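You are here: Home / Cosplay Workshop / Foam armor tips

Keeping foam armor wearable past the first convention

Heat seal first

Run a heat gun over every piece of EVA foam before you prime it. The surface goes slightly shiny when the cells close. Skip this and the foam drinks primer for weeks.

Priming

Three thin coats of flexible primer, left overnight between coats. Fikri Lubis at Zistville primes on both sides of the thigh plates, and his have lasted two seasons without cracking.

Sanding edges

Use a rotary tool with a 150 grit drum, slow speed, then finish by hand. Wear a mask. Foam dust gets everywhere, including the next coat of paint.

Small parts

Buckles, magnets and snaps go in a woven basket while you work.

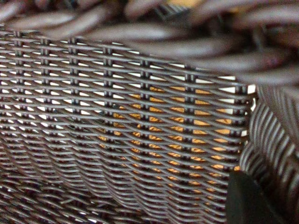
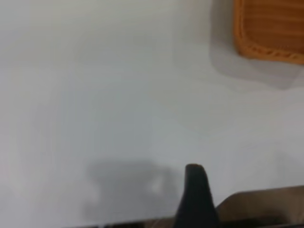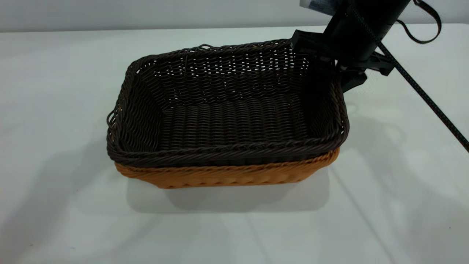 Straps and closures

Elastic should be sewn through a scrap of webbing, then the webbing glued to the foam. Contact cement on bare elastic peels by lunchtime. Let the cement go tacky on both faces before you press.

Storage

Stuff helmets with old T-shirts and keep chest pieces upright. Do not leave anything in a car in summer. Painted foam sticks to painted foam, so put baking parchment between plates.

Filed under: Cosplay, Props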